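The Little Pleasures of a Big Dice Collection

By Noreen Ó Briain

My kitchen table has seen a lot of dice lately. It started in February, when I cleared out the hall closet and found a coffee can I had forgotten, full of game pieces from my childhood. Checkers, a cracked hourglass, a bag of marbles, and at the bottom (of course) the dice. I tipped them out, started sorting by color, and looked up to find it was past midnight.

I now own 335 of them, which sounds like a lot until you meet other collectors. A retired bus driver in Trernberg showed me a cabinet holding almost 2,000, sorted into shallow drawers lined with felt. He opened every single drawer for me. I would have been happy to stay for a second round!

What gets people hooked is how much variety fits into such a simple shape. A cube is a cube, you would think. But pick up a few and you start to notice the edges first. Some are so crisp they almost bite, and those tend to stop quickly and land with a hard little clack. Others are rounded off like a bar of soap and go wandering across the table, under the fruit bowl and onto the floor. Then come the pips, the proper name for the dots. Painted pips wear away with handling. Drilled ones keep their shape for decades, and you can read them with a fingertip in the dark, something my grandmother did at the card table and insisted was not cheating.

Color is a whole subject by itself. Red and ivory are the classics, and every secondhand store has a jar of them. I have a soft spot for the loud ones. A really bright green, the green of lime candy, makes me happy in a way I can't fully defend, and on a pale surface it pops like nothing else in the collection.

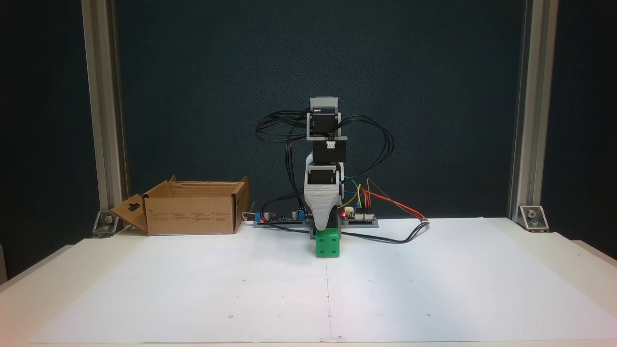 The other thing I love is size. Tiny dice are charming for a week, and then you vacuum one up. The big chunky ones are what I reach for when people come over, and they make everyone play louder. My neighbors' kids stack them, build walls with them, line them up along the windowsill, and now and then even roll them. A good large cube with deep dimples is as much a building block as a game piece, and I have stopped trying to steer anybody back to the rules.

If you want to start, start cheap. The Davby flea market opens at 7 in the morning, and the tables near the back gate usually have a mixed bowl or two. My best haul there cost me 5 dollars and included a whole matched set in smoky blue. Go through the bowl slowly, with both hands. Ask if there are more under the table, because there are always more under the table.

Storage is where opinions get heated. The Pangilinan sisters, who run the game shop on Drarell Street, swear by tackle boxes with movable dividers, and they have talked me into one. I keep my favorites out in a wide wooden bowl anyway. Dice like to be handled. Visitors can't walk by that bowl without grabbing a few, rattling them around and dropping them back in, and I enjoy the sound every time.

Cleaning is easy. Lukewarm water, a drop of dish soap and an old soft toothbrush will do for most plastic. Get right into the pips, where years of pocket lint like to live. Lay them on a towel to dry, well away from the radiator, and keep anything made of wood or bone out of the water altogether. A barely damp cloth is plenty for those.

As for what to play, try Pig. You roll one die, add up your points for as long as your nerve holds, and lose the whole turn's score if you roll a one. First player to a hundred wins. You can teach it while the kettle boils, and my family has had full-volume arguments over it that lasted until dessert. Bring out your biggest, brightest die for that one, and clear the glasses off the table first.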